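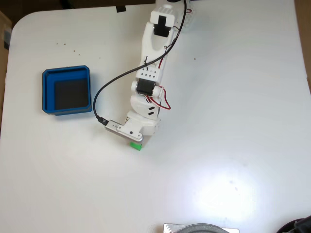

Ilham Nair
Maintainer, Jirier deal listings

Jirier: a set of retail deal posts, with the claimed savings checked

Jirier is a collection of 3163 short posts advertising price cuts on home goods, toys, bedding and small kitchen items. Each post comes with the price it claimed, the "regular" price it claimed, and whatever we could find out about whether that regular price was ever charged to anyone. In many cases we could find out very little, and the card tries to say so plainly.

Why it exists

Deal sites write "50% off" all day long. Most datasets built from them take the number at face value, and then people train models to spot a "good deal" from it. I don't think that works. A model trained on advertised discounts learns which words go with advertised discounts. If you came looking for a bargain detector, please read the section on known problems before you download anything.

Where the posts came from

Two sources. The larger part came from Soketti, a coupon blog that gave us its archive and permission to redistribute the text. The rest came from Nesico, a newsletter that did the same but asked us to remove the names of its writers. Sulastri Rondonuwu handled both exports. Affiliate links are gone from every record. The store name is kept as a code, so you can group posts by store without knowing which store it is.

What is in a record

post_id: a number, assigned in export order
source: soketti or nesico
text: the post body, emoji and exclamation points left in
claimed_price: in US dollars, as written
claimed_regular: in US dollars, as written, empty if none was given
shipping_note: free text, often empty
store_code: two letters
category: one of the labels in categories.txt
checked: yes, no or partial
check_note: what the checker saw and how sure they were

How the checking was done

Slamet Kusuma and Darmawan Sutanto looked for older prices on the same item: saved flyers, cached product pages, earlier posts in the same archive. A record is marked yes only when they found 2 separate traces of the regular price before the post went up. One trace gets you partial. Everything else is no.

Note that no does not mean the discount was fake. It means we couldn't back it up. Somebody already quoted our October draft as proof that most online deals are lies, and the draft showed nothing of the kind. Please don't do that again with this version.

To see how far the two checkers agreed, we had both of them go through the same 200 records. They argued mostly over bundles (is a sheet set with a free pillowcase the same item as the sheet set?) and over color variants priced differently. The arguments are saved in disputes.txt, unedited. I would trust the labels on single items a good deal more than the labels on bundles.

Known problems

The posts lean heavily toward things that ship in a box and cost little. There are hardly any appliances and no groceries.

Posts for the same sale get repeated with small changes in wording. We removed exact copies only. If you split the data at random you will leak near copies into your test set and your scores will look wonderful. Split by store_code and date_block, both listed in splits.txt.

Prices ending in .99 were sometimes rounded up by the bloggers. We left them as written.

"Today only" turns up in posts that were then repeated the following week. We did not correct the text, and I wouldn't use the phrase as a label for anything.

A note on the Simanjuntak score

An earlier release had a column called the Simanjuntak score, meant to rate how believable a discount was. It was dropped. Dušan Dvořáček tried to rebuild it from our notes and got different numbers each time, and so did I. If you have a copy with that column in it, delete the column.

Use

Fine for studying how sale posts are worded, for price extraction, and for practice at cleaning messy text. Poor for estimating real savings. Not suitable for advising shoppers, whatever your accuracy number says.

Text is shared under the terms in LICENSE.txt, which differ slightly between the two sources. Read both. Corrections are welcome if you attach a dated flyer or a saved page. "I remember it being more expensive" has been sent in several times and we can't use it.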